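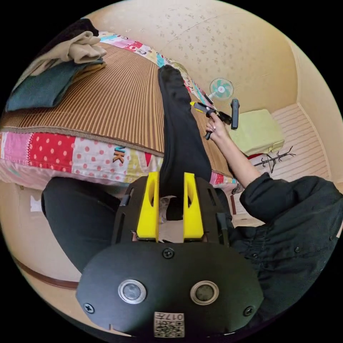

Bedroom, before breakfast
So many of you asked how I'm sleeping since the move to Genmont, and bless you for asking! The short answer is better. The long answer is this thread, so go put the kettle on.

1/ I used to read my phone until midnight and then wonder why my brain was still humming. Now it charges in the kitchen, and I bought a plain little Nishimura alarm clock that does one thing. I missed the phone terribly for 2 weeks.
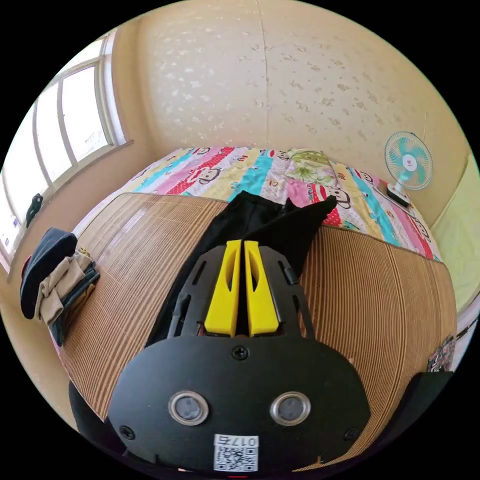 2/ Morning light did more for me than any tea or tablet. I get up at the same time every day, even after a rotten night, and I don't let myself drift back off. Having a bright window on the left and a big bed beside it makes that easier – once the sun is in, I'm up and hunting for my slippers.

3/ Supper moved earlier too. The walk home from the Drisent bakery is lovely in October, all leaves and chimney smoke, and I sleep like a log after it.

4/ Still working on the 3 a.m. worrying. If you have a trick for that one, please tell me, I'll try anything short of cold baths.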